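Evenings with the grippers

10 Aug 2021

I said back in March that I'd write more about the robot and then, of course, I didn't, so this is me catching up with a mug of tea gone cold beside me. The short version is that the arm itself is finished (hooray!) and sits on its shelf waiting to be taught something, and all our evenings now go on the hand-held grippers instead.

Dilwyn had the idea of doing it at ours, up on the landing, where there's a decent bit of wooden floor and the table to work round. I was dubious about the stairs, I'll admit, but it has turned out to be a lovely place to work, and the kettle is close.

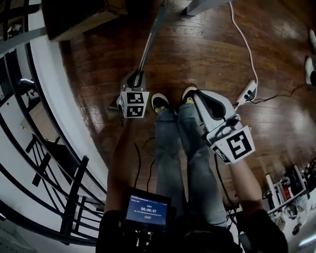
The cables are still my biggest grumble. Sosina wants to clip everything to a belt, and she's probably right, but I've already re-routed the wiring twice and would like to leave it alone until the triggers feel the same on both sides. The right one is a touch stiffer, and after 14 goes at a job my finger knows all about it!

We also reprinted the marker blocks, as the first lot had gone shiny and the software kept losing them whenever the lamp was on. Shahnaz found a matt paper that behaves much better, and glued the lot in one sitting while telling us about her sister's wedding.

Next up is folding tea towels, which I've been practising rather a lot. If anyone has a spare trigger spring, do drop me a line.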